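Household Guide: Clearing Small Waste from the Kitchen Floor and Counter
Issued by Gerurico Residential Services
Prepared by Giang Hầu. Revised January 5, 2020.

Purpose

Residents of the Dalari apartments are asked to keep kitchens free of small litter between weekly inspections. Snack packets, used tissues and similar items account for most of the complaints received by the building office. The procedure below applies to the small round wastebasket kept in each kitchen. Food scraps go in the lidded pail under the sink and are covered in a separate guide.

Before you begin

Place the wastebasket on the floor against the base cabinets, clear of the walkway. Fit a liner and fold at least 2 inches of it over the rim. A basket with perforated sides should never be used without a liner, as crumbs and liquid will pass through the openings.

Step 1. Collect

Gather loose items from the counter first, then from the floor. Shake any remaining crumbs into the sink strainer. Keep bottles and cans apart for the recycling room.

Step 2. Sort

Set aside clean paper and cardboard. Used tissues are not accepted with paper recycling. Plastic film packets, including those with a shiny finish, are also placed in general waste.

Step 3. Discard one item at a time

Hold each item over the opening of the basket before releasing it. Light items such as tissues drift easily and should be let go close to the rim. Packets should be emptied fully beforehand.

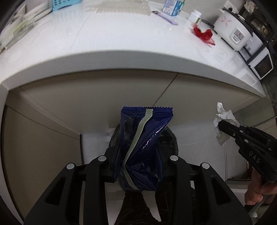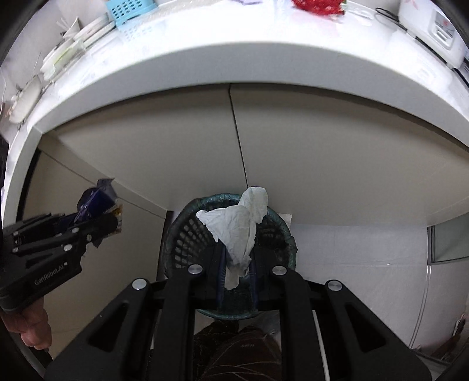
A glossy packet and a crumpled tissue, each held at the wastebasket.

Step 4. Check the surrounding floor

Look along the foot of the cabinet doors and behind the basket, where small pieces of paper tend to collect. Wipe the area with a damp cloth.

Step 5. Close and replace the liner

Remove the liner when the basket is three-quarters full. Gather the edges, tie them once and carry the bag to the Chu Street collection point. Fit a new liner the same day. Replacement liners may be requested at the front desk in rolls of 12.

Care of the basket

Wash the basket monthly with warm water and dish soap, and let it dry fully before fitting a liner. Report cracked baskets to the building office.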